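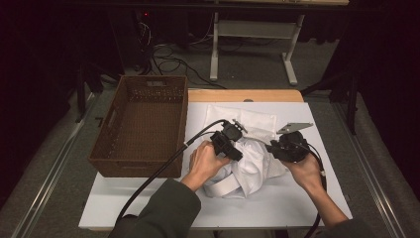 작업대 및 핸드 그리퍼 배치, 의류 정리 시연 구역

수동 시연 작업 구역 점검표 (의견 포함)
작성: Darnent 현장안전 담당 | 10월
대상: Plesov 과제, 천·의류 다루기 시연
적용 범위: 양손에 그리퍼를 들고 작업자가 직접 동작을 보여주는 방식. 원격 조종석은 별도 점검표를 사용한다.

판정 표기: 적합 / 보완 / 부적합 / 해당 없음

1. 바닥과 통로

1-1. 작업자가 서는 자리에 걸려 넘어질 물건이 없는가
판정: 적합
의견: 작업대 양옆 바닥의 금속 레일은 위치를 알고 있어도 옆걸음 때 발끝이 닿기 쉽다. 시연 중에는 레일 안쪽에서만 움직이도록 작업 전 안내에 넣을 것.

1-2. 바닥 케이블이 정리되어 있는가
판정: 보완
의견: 작업대 뒤쪽, 스탠딩 데스크 다리 왼편 카펫 위에 검은 케이블이 뭉쳐 있다. 작업자 동선은 아니지만 장비를 손보러 들어가는 사람이 밟게 되는 자리다. 벨크로로 묶고 장비 타워 쪽 벽으로 붙인다. 지난 점검 때도 같은 지적이 있었다.

1-3. 삼각대와 스탠드의 다리가 통로를 막지 않는가
판정: 보완
의견: 오른쪽 스탠드 다리가 작업대 바깥으로 벌어져 있다. 다리 끝에 형광 테이프를 감고, 다리 위치를 바닥에 표시해 둔다. 옮긴 뒤에는 고정 나사를 다시 조인다.

1-4. 비상구까지 통로가 확보되어 있는가
판정: 적합
의견: 커튼을 친 상태에서도 출구 표지가 보이는지 조명을 끄고 확인함.

2. 작업대

2-1. 상판이 흔들리거나 밀리지 않는가
판정: 적합
의견: 흰 판을 손바닥으로 밀어 확인. 판 밑 미끄럼 방지 패드 13개 모두 붙어 있음.

2-2. 판 모서리에 손이나 소매가 걸리지 않는가
판정: 적합
의견: 없음.

2-3. 바구니 등 용기가 안정적으로 놓여 있는가
판정: 보완
의견: 바구니가 판 왼쪽 가장자리 밖으로 조금 나가 있다. 팔꿈치로 치면 떨어질 수 있으니 판 안으로 들여놓는다. 위치를 바꾸면 시연 기록의 초기 배치 항목도 같이 고칠 것.

2-4. 작업물에 핀, 바늘, 단추 조각 등이 남아 있지 않은가
판정: 적합
의견: 시작 전에 옷감을 한 장씩 털어 확인한다. 띠나 레이스가 달린 것은 봉제선 안쪽까지 손으로 훑는다.

3. 핸드 그리퍼

3-1. 외함 나사가 풀리지 않았는가
판정: 적합
의견: 좌우 모두 손으로 확인. 풀림 표시선 어긋남 없음.

3-2. 집게 사이에 손가락이 들어갈 위험이 없는가
판정: 보완
의견: 천이 얇으면 작업자가 다른 손으로 천을 집게 안에 밀어 넣으려는 습관이 생긴다. 금지한다. 집히지 않으면 그 회차를 중단하고 처음부터 다시 한다. 억지로 밀어 넣은 동작이 기록에 남으면 학습용으로도 쓸 수 없다. 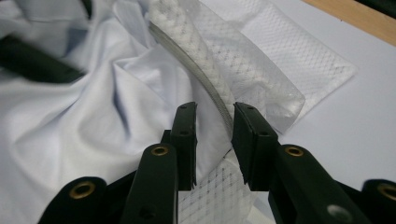
링크 관절 쪽도 마찬가지다. 집게가 오므라들 때 양쪽 팔 사이 간격이 같이 변하므로 그 사이로 늘어진 천을 손으로 빼내지 않는다. 그리퍼를 벌리고 판 위에 내려놓은 다음 뺀다.

3-3. 집게 안쪽 면에 마모나 거스러미가 없는가
판정: 보완
의견: 오른쪽 집게 안쪽 패드의 아래 가장자리가 고르지 않다. 올이 걸리면 천이 갑자기 딸려 오므로 교체를 요청함. 교체 전까지 망사류 작업은 보류한다.

3-4. 금속판 모서리가 날카롭지 않은가
판정: 적합
의견: 면장갑으로 훑어 걸림 없음. 떨어뜨린 적이 있으면 다시 확인한다.

3-5. 쓰지 않는 그리퍼를 천 위에 올려두지 않는가
판정: 보완
의견: 천을 당기면 그리퍼가 같이 끌려온다. 거치대를 쓸 것.

4. 케이블

4-1. 그리퍼 케이블이 손목이나 소매를 감지 않는가
판정: 적합
의견: 왼쪽 케이블은 팔 바깥으로, 오른쪽 케이블은 손 바깥을 돌아 작업대 오른편으로 내린다. 좌우를 바꿔 들면 꼬이므로 들기 전에 표시 색을 본다.

4-2. 팔을 끝까지 뻗었을 때 케이블이 당겨지지 않는가
판정: 적합
의견: 작업대 먼 쪽 끝까지 뻗어 확인함. 여유 있음.

4-3. 두 그리퍼 사이의 케이블이 작업물에 걸리지 않는가
판정: 보완
의견: 옷을 들어 올려 뒤집는 동작에서 케이블이 천 밑으로 들어가기 쉽다. 두 손 위쪽으로 넘기는 클립을 Trenach에 문의해 둔 상태.

5. 작업자

5-1. 소매가 손목에 맞는가
판정: 적합
의견: 겉옷을 입고 작업할 때는 소매 끝을 조이거나 걷는다. 반지와 팔찌는 뺀다.

5-2. 휴식 간격을 지키는가
판정: 부적합
의견: 이번 조는 78회차를 휴식 2번으로 마쳤다. 기준은 휴식 3번이다. 그리퍼를 아래에서 받쳐 드는 자세는 손목 부담이 크다. 회차 수를 줄이더라도 휴식은 지킨다.

5-3. 중단 신호를 알고 있는가
판정: 적합
의견: 구두로 "정지"라고 말하고 두 그리퍼를 판 위에 내려놓는다. 기록 담당이 저장을 끊을 때까지 다시 들지 않는다.

6. 로봇 재현 단계로 넘기기 전

6-1. 시연 구역과 재현 구역의 배치가 일치하는가
판정: 해당 없음
의견: Hakim 쪽 설치가 끝난 뒤 점검.

6-2. 재현 중 사람이 작업 반경에 들어가지 않도록 표시했는가
판정: 해당 없음
의견: 위와 같음. 시연 때 쓰던 자리에 습관적으로 서는 경우가 있으니 바닥 표시를 따로 할 것.

조치 기한: 1-2, 2-3, 3-5는 다음 작업 시작 전. 3-3은 부품이 도착하는 대로. 5-2는 조 편성표를 고쳐 다시 제출.

댓글 2 | 공유 3

관련 글
- 원격 조종석 점검표
- 핸드 그리퍼 집게 패드 교체 순서
- Plesov 과제 초기 배치 기록 양식
- 시연 작업자 손목 스트레칭 안내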